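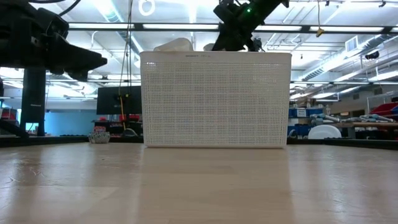 Laundry sorting point opens at Lanora

03/10/2018

Residents of the Lanora flats can now hand in clean sheets, towels and spare fabric at a new sorting point on the ground floor of the Vendlow building.

The service opened this week and will run through October. It is meant for household linen that is still fit to use but no longer wanted, and for odd lengths of cloth left over from curtains, cushions and dressmaking.

Items are sorted on a table, folded and put into baskets by type. Plain white linen is kept apart from anything with a pattern, as the two go to different places. The white items are offered first to households moving into the flats. Patterned cloth goes to the sewing group at the Sánchez centre, which makes it into bags, cushion covers and aprons.

The scheme was set up by Citetti, the firm that runs the shared laundry in the building. It said it had been left with a growing number of unclaimed sheets and pillowcases over the summer, and that several residents had asked whether there was somewhere to pass on their own.

Until now, the nearest place that would take loose fabric was on the far side of town. Most charity shops in the area accept clothes but turn away bedding and offcuts. 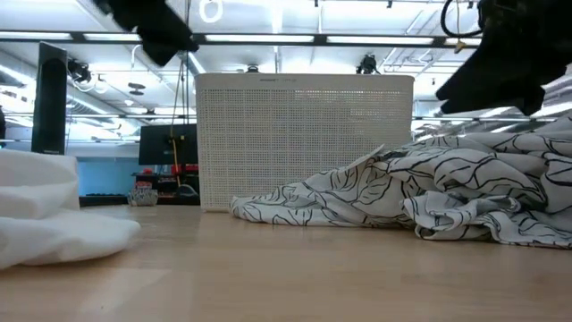 White cloth and a leaf-print fabric on the table, lying in loose folds.

People bringing things in are asked to wash and dry them first. They do not need to be ironed, and there is no need to fold them neatly – everything is shaken out and checked for holes and stains before it is put away.

Small marks are not a problem. Sheets with a worn patch in the middle are also welcome, as the sewing group can cut round the damage and use the rest.

The sorting point cannot take duvets, pillows, rugs or anything with a filling. Clothes should still go to the usual collection bins. Curtains are accepted if the hooks have been taken out, but blackout linings should be removed as well.

Each household may bring up to two bags per visit. Anyone with more than that, for example after clearing a relative's home, can leave a note at the Vendlow front desk and a time will be arranged.

Residents who would like to take linen away can ask at the same desk. There is no charge and no form to fill in, although those who have just moved in will be given first choice of double sheets, which are in short supply. Single sheets and hand towels are plentiful.

Citetti said that baskets would be used for the sorted items in place of plastic sacks, so that people could see what was inside without unpacking it. Sacks had been used during a short trial, it said, and clean and unchecked bags had been mixed up on more than one occasion.

The Sánchez centre is also looking for thread, buttons and zips in any colour. These can be handed in with the fabric but should be in a separate bag or envelope. A small display of finished work from the sewing group is planned in the entrance hall later in the month.

The sorting point is open in the afternoons from 2 o'clock, except on public holidays. It is reached by the side door next to the bicycle racks – the main entrance is closed for repairs to the step. Bags should not be left outside the door when the room is shut.

A decision on whether to carry on into the winter will be made at the end of the month.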